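Review: The Plero Modular Storage Bin System

Summary

The Plero system is a range of open plastic bins and shallow trays intended for shared workrooms, classrooms, mail rooms and small stock areas. It is sold in Europe by Räsänen and in North America through the Urnau catalog. Our office purchased a full set in November for use at the Bestthorpe site, where supplies had been kept in cardboard cartons for as long as any current member of staff could recall. The present review records our experience with the product and is offered to other departments considering a similar purchase.

Overall, we found the bins well made, easy to clean and fairly priced. We have reservations about the label holders and about the lids, which are sold separately and do not fit every size in the range.

Range and ordering

Plero bins are offered in small, medium and large sizes, along with a wide tray for flat items such as envelopes, forms and folded cloths. The color choice is good. Departments that sort by color will find enough variety to give each type of supply its own bin, and the shades are distinct enough to be told apart at a glance under ordinary office lighting.

Ordering was straightforward. The Urnau catalog lists each size under its own number, and a single form covered the whole purchase. One item arrived in the wrong size and was exchanged without charge. Buyers should note that the catalog gives outside measurements only. Anyone fitting bins to an existing shelf will be well served by this, but anyone who needs to know whether a particular binder or box will lie flat inside must ask the supplier. We did ask, and received a clear answer the next morning.

Construction

The walls are firm and show little flex when a full bin is lifted by its rim. The corners are rounded on the inside, so paper clips, screws and other small objects do not collect in a sharp angle where they are hard to reach. The rims have been finished with care, and we found no rough edges on any piece in the order.

The maker states that the large bin may be loaded to 300 ounces. We did not test this figure to its limit, but bins filled with printed booklets have been carried daily between two floors without any sign of strain. The wide tray is a different matter. It performs well on a table or shelf, but when heavily loaded it bows slightly if carried by one person, and we advise that it be left in place and filled where it stands.

Use on the work surface

Much of the sorting at Bestthorpe is done on long tables, and the bins were chosen with this in mind. An open bin placed with its long side to the user offers the widest possible reach, and staff adopted this arrangement within the first week. Containers set side by side in this way take up less depth and leave the front of the table clear for paperwork.

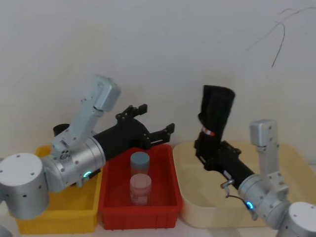
Two bins and a wide tray set out in a row on the tabletop.

Bins of different colors in one row have proved easier to work with than a row of a single color. New staff in particular made fewer errors when returning items, and the printed guide taped to the supply room door could be shortened to a few lines. Departments that already have a color code of their own should check it against the Plero range before ordering, as some shades are made only in certain sizes.

Labels and lids

The label holders are the weakest part of the system. Each is a clear sleeve that clips over the rim, and the clip loosens after repeated handling. Of the first group we fitted, 5 came away in the first month. We have returned to adhesive labels, which hold firmly to the plastic and peel off without residue when warmed with a hair dryer.

Lids are available for the small and medium bins. They fit snugly and allow stacking, though a firm push is needed at each corner before the lid is fully seated. The large bin and the wide tray have no lid at present. For supplies that must be kept free of dust over a long period, this is a real drawback, and we have kept some of our older lidded boxes in service for that reason.

Cleaning

Bins were washed by hand with warm water and dish soap. Ink and pencil marks came off with little effort. Marks from permanent pens required rubbing alcohol and left a faint shadow on the lighter colors. The surface scratches if a rough pad is used, and the care sheet rightly warns against this.

Cost

For a small office, the price of a mixed set is modest. Larger buyers may wish to know that Räsänen offers a reduced rate on orders above 1,000 pieces, and that mixed sizes count toward the total. Departments on the same campus could reasonably combine their orders. Shipping is charged by volume — the bins nest when empty, and this keeps the charge low.

Recommendation

We recommend the Plero bins for open storage and for sorting work in shared rooms. The label holders should be left off the order. Buyers who depend on closed storage should wait until lids are offered for the larger sizes or look to another range. A further order for the second supply room at Bestthorpe has been approved, limited to medium bins and wide trays.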